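# Setting house rules for a robot that opens doors, drawers and appliances

If you've gotten as far as having a robot with real fingers working in a kitchen, first of all, congratulations! It's a wonderful stage to reach, and it's also the stage where a lot of teams discover that their safety paperwork was written for an arm bolted to a table. I've helped write door and drawer rules for a few groups now (the set we use at Kesance is on its fourth version), and I'd like to walk you through how we put ours together, so you can borrow whatever suits you.

You'll need one person who knows the hand well, one person who doesn't, and an afternoon. A pot of coffee won't hurt.

## Step 1: Write down what the robot may touch

Start with a list of every handle, edge and seam the robot is allowed to put a finger on, and name each one the way you'd say it out loud. "Fridge, upper door, left edge" is fine. Anything not on the list is off limits until somebody adds it and signs next to it.

We used to write "kitchen appliances" and leave it at that, and it caused no end of arguments. Did the dishwasher count if it was running? Nobody had decided, so every operator had a private answer.

## Step 2: Set a force limit for each contact

Give every entry on your list its own limit. A door seal needs a firmer push than a cabinet latch, and one number for the whole room will end up too high for half the things in it. Our limit for a fingertip on a door seam is 50 newtons, and the controller stops the hand and backs it off if it goes over. Please don't copy that figure straight across! Measure your own door with a cheap pull gauge, take the highest reading from 6 openings, and talk over the margin with whoever signs off on your risk assessment.

Thumbs deserve a line to themselves. On most hands the thumb joint is built differently from the finger joints and it takes side loads poorly, so we write down which digit does the pushing and at what angle it should meet the surface.

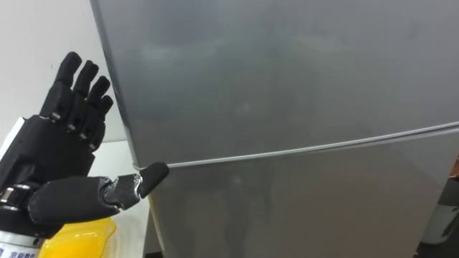
**Does the robot need to stop every time a person walks into the kitchen?**

It depends on how far in they come. We mark a line on the floor at the reach of the arm plus the swing of the widest door, and the robot stops when anyone crosses it. People on the far side of the line can come and go as they please, though the operator should still say hello and let them know a run is on.

## Step 3: Decide who holds the stop button

One person holds the stop, and that person does nothing else while the robot is moving. I know it feels like a waste of a good engineer. Aurora Barreto, who ran our first long series of openings, made everyone hand the button over with the words "you have it" and "I have it," and I've kept that habit ever since.

Test the button before the first run of the day and again after lunch. Write the result in the log even when it's boring.

## Step 4: Write the release rule

This one gets forgotten more than any other. Your rules have to say what the hand does when it stops partway through a pull:

- Fingers open before the arm moves.
- The arm backs away along the path it came in on.
- The door is closed by a person, after the operator says "clear."
- The run is logged as stopped, with the reason in plain words.

If your hand locks its joints when the power drops, add a note on how to free something caught in it, and practice it with a rolled towel until two people on the team can do it without reading the sheet.

## Step 5: Schedule the inspections

We look over the fingertips, the pins and the wrist screws every 1,000 contacts, and the door seals at the same time. At almost 1,600 contacts on our first set of pads we found one had started to peel at the side, and we'd have caught it sooner on the schedule we use now. Anju Joshi keeps the inspection sheet on a clipboard by the kitchen door, and I do think paper works best for this part, with all those gloves and grease.

## Step 6: Try the rules on somebody new

Hand the finished pages to the person who doesn't know the hand, and ask them to run one opening using only what's written. Sit on your own hands while they do it. Every question they ask goes in the margin, and the margin becomes your next version.

Ours came to two pages. We go over them again each November, or sooner if the robot gets a new hand or the kitchen gets a new appliance.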